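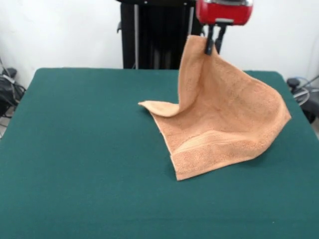 Troels Ketilsson would begin with the table: get the cloth flat and taut, he argues, and half the gripper faults you were about to write up will go away. His order of work is the one followed in this chapter.

16 shares 30 comments

Chapter 6. Setting Up and Looking After a Towel-Handling Cell

6.1 The work surface

Brush the felt before each shift, always in the same direction. Lint left on it ends up on the fingertips. Check that the felt has not crept at the back corners — a small shift there spoils the stored table height. 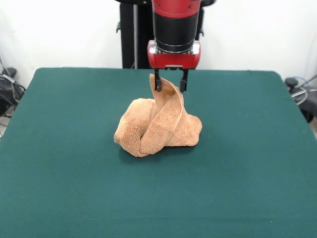

Next, set the table height. Lower the closed fingers by hand control until they just touch the felt, then raise them by the clearance given in the cell log. Save the value and write it down with your initials.

6.2 Fingers and cables

Wipe both fingers with a dry cloth and look for worn tips. Replace them as a pair, even if only one is worn.
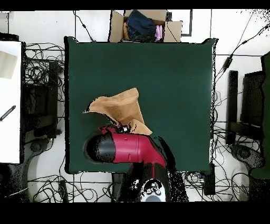

Cables need a look once a week. Follow each one along its full length and make sure that nothing on wheels can roll over it. At Saddale the fitters keep a fault sheet for this, and entry 28 is worked through in section 6.3.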